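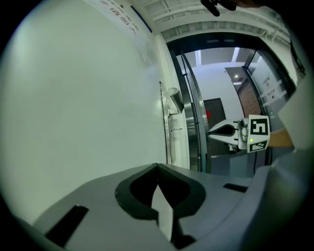
1/ Mendport Shared Workshop: gripper build update, 8th January

The Wirero project is building a pair of hand-held grippers for recording manual tasks. Both units have white housings. Assembly is led by Lemlem Lencho and Serena Sanna.

2/ The mounting block carries two tags, the larger one above the smaller. Tag position is read by the tracking software, so blocks must not be swapped between units once calibrated. A green LED sits between the tags.

3/ Cable routing has been revised. The coiled cable now leaves from the back of the gripper – members who printed the June housing should use the new rear shell. Print time is nearly 18 hours on the Ferri machine.

4/ Jaw pads: the black curved inner pad replaces the flat version. Please sand the seat with 800 grit before gluing and leave the part clamped overnight.

5/ Measured weight of one complete unit, cable excluded, is 605 g. Tiziana Longo has requested a lighter housing for longer sessions. Wall thickness will go down to 2 mm on the next print.

6/ Files and the parts list are in the Sorside folder on the workshop server. Corrections to the parts list should be sent to Eulalia Arancibia – the screw lengths for the rear shell are still being checked.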